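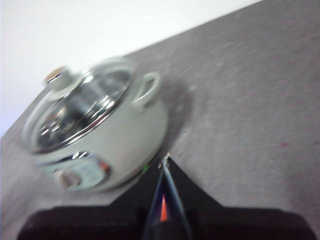

Zabala

Why does Jupiter look like a fuzzy blob in my new telescope?

So I finally got a telescope in January (a little reflector, used, from a shop over in Ellmont) and the Moon looks amazing in it! Craters, shadows, the whole bit. Then I swing it over to Jupiter and I get a wobbly white ball with no stripes at all. I've been using the eyepiece that gets me up to 200 power because I figured more is better. I'm on the second floor in Clenley and I set up on the balcony, and sometimes I just open the bedroom window and look through there when it's cold out. The four moons show up fine as dots, sort of. Is the mirror bad or am I doing something dumb? I paid 86 dollars for it so I'm not expecting miracles, but I'd love to see a stripe.

Posted 14th February
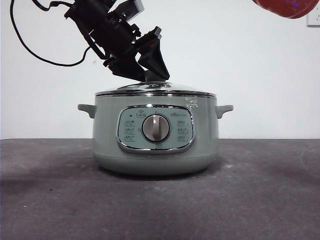 2 replies

jorura34

Please don't look through the open window, that's most of your problem right there. Warm air pours out past the telescope and everything on the other side of it boils. Balconies aren't great either, but way better than the window.

Put the scope outside with the caps off for at least 30 minutes before you start, so the mirror can cool down. Then begin with your lowest power eyepiece, focus on one of Jupiter's moons until it's as tiny a dot as you can get, and only then move up. On a small reflector I'd stop well short of 200 most nights. Mine gives me two brown belts at half that, and when I push it higher they just melt away.

Also wait until Jupiter is high up. If it's sitting right over somebody's roof you're looking through the heat coming off the shingles too. And give it time, keep your eye there a few minutes, the sharp moments come and go.

If it's still mushy after all that, look up how to do a star test. A used reflector that's been driven home in a car probably needs its mirrors lined up again.

ellmont_nights

Same thing happened with mine, it was the mirrors. Took me one evening with a cheap collimation cap and then boom, stripes! Try a lower eyepiece too.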